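The Return of the Small Bakery

A growing number of towns are finding that bread is once again a reason to visit the high street
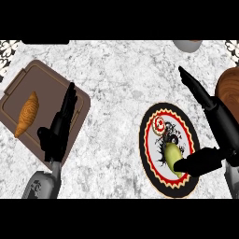

The closure of a local bakery was, for many years, treated as a routine event. Supermarkets offered a wider choice at a lower price, parking was easier, and the family firms that had supplied a town with its loaves were seldom replaced when their owners retired. The premises became offices or flats, and the ovens were sold for scrap.

In Cania, a market town of 2400 households, the last bakery closed in this manner. The building on the corner of the main square stood vacant for 15 years. It reopened in April under the name Ilia, and by the end of its first month the shop was selling out of white loaves before ten o'clock on most mornings.

The new business is modest in scale. It employs five people, two of whom are apprentices, and it bakes on the premises through the night. The range is kept short: a white tin loaf, a brown loaf, a rye, a morning roll and a small number of pastries made with butter from a dairy in the next valley. Prices are higher than those of the supermarket on the ring road, although the gap on the plain white loaf has been held to a few pence as a matter of policy.

The question of price has been central to the debate over independent bakeries. Critics have argued that such shops serve only those who can afford them, and that a sourdough loaf at twice the usual cost does little for the general diet of a town. The owners of Ilia appear to have taken the point seriously. Bread from the previous day is sold at half price from a separate shelf, and the morning roll is priced for schoolchildren.

Property remains the greatest obstacle. A bakery requires ventilation, a strong floor, a three-phase electricity supply and neighbours who will accept deliveries of flour before dawn. Few vacant shops meet these conditions without considerable expense. In Cania the town council agreed to a reduced rent for the first five years, on condition that the tenant repaired the roof and retained the tiled front. Similar terms have since been discussed for two other empty buildings on the square.

A different approach has been taken at Plaster, a former gypsum works on the edge of the same district. There, three bakers share a single large oven and divide the working day between them. The first begins at ten in the evening and the last finishes shortly after noon. None of the three could have met the cost of the oven alone. Among them is Tiêu, a business which makes filled rolls in the Vietnamese style and supplies cafés as far away as the coast. Its bread is lighter than that of its neighbours, with a thin crust, and must be sold within hours of leaving the oven.

Training has proved harder to share. The local college ended its bakery course when numbers fell, and apprentices now travel by train for classes held one day a week in the county town. The journey takes more than an hour in each direction. Employers in the district have asked for the course to be restored — a request that the college has agreed to consider before the next intake.

Meanwhile the queue at the corner of the square forms a little before seven. The shop closes at two, or earlier if the shelves are bare, and the first dough for the following day is mixed that evening.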